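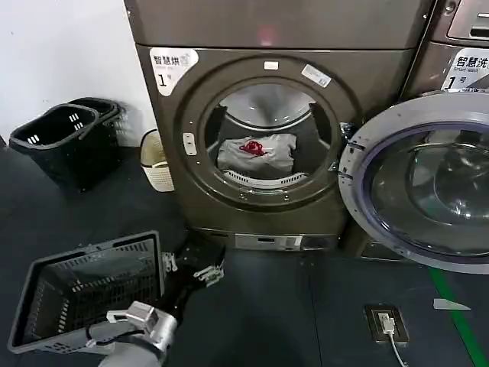

Dryer 1 with the basket held up in front of it

Laundry robot at the Hastthorpe open day: what should I ask, and is it worth taking residents?

Posted by Mandby_desk in Automation > Visits and demos
January 13, 2025

I help run the shared laundry in a residential building in Mandby. We have 47 apartments on one laundry room, and the folding and unloading is done by two part-time staff. The management company has been sent an invitation to the Hastthorpe open day in February, where a two-armed robot does laundry with ordinary front-loading machines. The picture is from their page. You can see the gray basket in one gripper and the other arm low down in front of the dryer, with a gray garment and something small and red in the drum.

I have read the program and it doesn't tell me much. It says "live demonstration, 19 minutes" and then "discussion." I have three things I would like to know before I say yes.

First, does the robot do the whole job or only the part from the dryer to the basket? Second, do they let you bring your own clothes? Third, is there anything for people who don't work in this field? Four or five of our residents want to come and none of them are technical.

We are not buying anything this year. I only want to know if it is worth the drive from Mandby.

Oana Onu
I went to the last one at Hastthorpe, so I can answer most of this.

When I was there, they showed unloading only. The dryer had already been run and the door was open when we came in. The robot took the items out, put them in the basket, and backed away. Somebody asked about moving wet clothes from the washer to the dryer and was told they were working on it. That may have changed by February. I would email and ask which steps are in the live part, because the program we got was just as short as yours.

Nobody brought their own clothes. They had a pile of shirts, towels and socks and used those for every run. I asked if I could put my jacket in and the presenter said no, on account of the zipper. If you want to see it with sheets, ask ahead. Sheets were not in the pile, and for an apartment building that would be my main worry. A fitted sheet with a sock inside it is a normal load for us.

Things I would ask them:

How many items were left in the drum, over all the runs that day and not only the one you watched.
What happens when a small item ends up under a big one.
Who opens and closes the doors.
Who chooses the cycle and starts the machine.
How much clear floor it needs. Our laundry room at Pundbridge has a bench down the middle and I doubt it would get past.
What the staff member does while it is running.

The last one got the longest answer. At that time one person stood next to the stop button for the whole run and could not leave to do anything else.

On the residents, yes, bring them. The talk was in plain language and the room was set up with chairs. It is slow to watch, though. Two people from my group went out for coffee and missed the only dropped towel. Get there early and sit on the side where you can see into the dryer, as the arms block the view from the other side.

pkd_laundry
Not worth it in my opinion. We went from Pundbridge and it was a long day for one basket of towels. Watch a video.

Iordache Facilities
We look after laundry rooms in several buildings and sent two people to the same session as Oana. I agree with most of what she wrote. One correction: there was a second demonstration after lunch with the presenter loading the washer by hand and the robot only carrying the basket over. It wasn't on the program. If you leave at noon you will miss it, so ask if they are doing an afternoon run again.

Also ask about the floor. They had a flat, level floor and there was very little on it near the machines. Ours have drains and a step. We were told a step was out of the question.

Parking is behind the building and there is room for a minibus. Groups over a certain size have to register, and I don't remember the number, so check the invitation.

Mandby_desk
Thanks, all. I have emailed them about the sheets and the afternoon run and will post the reply when I get it. We have a step as well.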